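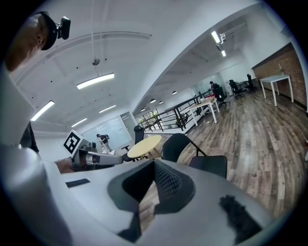 Fig. 1. Hand-held gripper, with a second unit carrying a marker cube.

Home Courses Student Work Equipment Contact

We use cookies to remember your settings and to measure visits to this site. Accept Settings

Quiet Before the Scare: Sound Level and Shot Length in Low-Budget Ghost Films

Student project report, Film and Sound Analysis
Submitted 19 Feb 2023

Summary

The project examines the stretch of film that comes directly before a scare in low-budget ghost films. Writers on horror often say that a scare is prepared by quiet and by a long, still shot. Both claims were tested on 310 scares taken from 13 feature films. The sound level drops before most scares, but the drop usually begins earlier than expected and is often partly reversed before the scare arrives. Long shots before a scare are less common than the literature suggests. Films in which the ghost is shown early differ from films in which it is held back, mainly in their use of room tone.

1. Background

A ghost film made with little money has few effects to rely on. Sound is cheap by comparison, and so is leaving the camera in one place. Handbooks on low-budget production therefore tend to recommend the same method: take out the music, hold the shot, let the viewer search the picture, then cut or move on a loud sound. In this report the method is called the quiet-hold pattern.

The pattern is normally described with reference to a few well-known scenes. Such scenes are remembered for being effective and may not be typical. The project asks how regularly the pattern appears across complete films, including scenes that no one would pick for a textbook.

Three questions were set at the start of the project.

First, does the sound level fall before a scare, and when does the fall begin? Second, is the last shot before a scare longer than the other shots in the same scene? Third, do the answers depend on how early in the film the ghost becomes visible?

2. Material

All the films come from the genre shelf of the Junport media library. A film was included if it was feature length, had a ghost or haunting as its main subject, was made outside the large studios, and was held by the library on disc with an undamaged soundtrack. Comedies were left out. Anthology films were also left out, as the individual stories are too short to compare with a full feature.

Several of the discs were released by Fekete, a small label that reissues regional horror. Its transfers are clean but have been remixed, and in one case the disc carries both the original mono track and a newer mix. The mono track was used. For the remaining Fekete titles only the remix was available, and this is a known weakness of the sample (see section 6).

One film, Pallavar, was used as a test case before the main coding began. It was chosen for its simple layout: a single house, a small cast, almost no score. The coding rules were revised twice while working on it. It was then coded again under the final rules and kept in the sample.

3. Method

3.1 What counts as a scare

A scare was defined as a sudden change in picture or sound that is placed to startle the viewer and that a character on screen reacts to, or would react to if facing the right way. The second half of the definition covers scenes where a figure passes behind a character who does not notice. False scares, such as a slammed cupboard or a friend's hand on the shoulder, were coded as scares and given their own tag. Slow reveals without a sudden change were not coded.

Two coders marked the films independently in Jiner, a timeline tool that places tags against the picture and the soundtrack together. Where they disagreed, the scene was watched again with both present. If no agreement was reached, the scene was dropped. Most disagreements involved false scares that were played half as a joke.

3.2 Sound level

Loudness was exported from Jiner as a running average. Every film was compared only with itself: the level before a scare was set against the median for that film, so that a quiet film and a loud film could be placed side by side. Dialogue, music, effects and room tone were tagged by ear. Room tone means the steady background of an interior, such as hum, air, or distant traffic. It is different from digital silence, in which nothing is on the track at all.

3.3 Shot length

Cuts were detected automatically and corrected by hand. Dark scenes caused the most errors. The detector missed cuts between two nearly black shots and reported cuts that did not exist when a lamp was switched off. Candle flicker was a further problem in the older titles and accounted for a good part of the hand correction.

4. Results

4.1 Level before the scare

In the majority of cases the level falls before the scare. The usual shape is a step. Music ends or fades under dialogue, dialogue stops, and the track settles on room tone with one or two small effects on top – a floorboard, a tap, a coat against a door frame. The quiet section was longest in Pallavar, where it lasts up to 21 seconds.

The fall is rarely the last thing to happen. In many scenes a low sustained tone enters after the quiet has been established and rises until the scare. A viewer may not notice it, but it is plain in the exported curve. In these scenes the scare does not come out of silence. It comes out of a level close to the median of the film, reached slowly from below.

Digital silence is rare. It occurs mainly in the newer films and usually for a very short time just before the loud sound. The older films keep some room tone running throughout, possibly because hiss on the original track made a clean gap difficult.

4.2 The last shot

The second part of the quiet-hold pattern is not well supported. The last shot before a scare is often slightly longer than the scene average, but the difference is small and changes sign in several films. A more regular feature is that the second-to-last shot is the long one. It tends to be a wide or medium view with an empty doorway or corridor in it. A short closer shot follows, often of a face, and the scare falls on the next cut.

The arrangement makes practical sense. The long shot gives the viewer time to search the background, and the short one takes the background away. Handbooks that refer to a single held shot may be merging the two in memory.

4.3 Early and late ghosts

The films were divided into those that show the ghost clearly in the first third and those that do not. Shot length did not separate the groups. Sound did. Films with a late ghost use more room tone overall, in ordinary scenes as well as before scares, so their quiet passages stand out less from the rest of the track. Films with an early ghost use more score and reach a sharper contrast when it stops.

4.4 False scares

False scares follow the quiet-hold pattern more closely than real ones do. The music goes out completely, the shot is held, and the sustained tone is usually absent. Real scares are more varied. A viewer who had learned the difference could in principle tell the two apart in advance, although this was not tested.

5. Discussion

The pattern described in the handbooks exists, but in these films it belongs mostly to the false scare. It may have become familiar enough that filmmakers use it as a signal to be played with and save less regular timing for the ghost itself. The present sample cannot show whether this developed over time, as the films are spread unevenly across the decades.

The result on room tone was unexpected and deserves more work. Room tone is normally treated as a technical matter, recorded at the end of a setup and used to cover edits. In the late-ghost films it occupies the place that score has elsewhere, and it is mixed high enough that this is unlikely to be accidental.

6. Limits

The sample depends on one library's buying habits. Remixed soundtracks may have changed the levels, especially the low sustained tones, which are easy to add or strengthen in a new mix. The coders knew the purpose of the project while tagging. No audience was tested, so the report describes how scares are built and makes no claim about how well they work.

Loudness was measured from the stereo track only. Several discs carry a surround mix in which effects are sent to the rear channels before a scare, and these would need separate treatment.

7. Further work

Coding will resume in January with the surround mixes. The tag list will be extended to separate score from sustained tones, which are at present distinguished only in the notes field. A comparison set of thrillers without a supernatural element is also planned, using the same definition of a scare and the same Jiner template.

Related student work
Door Sounds in Radio Ghost Stories
Day-for-Night Shooting in Regional Horror
The Telephone as a Plot Device Before Cell Phones
Subtitling Whispered Dialogue
Opening Titles and the Haunted House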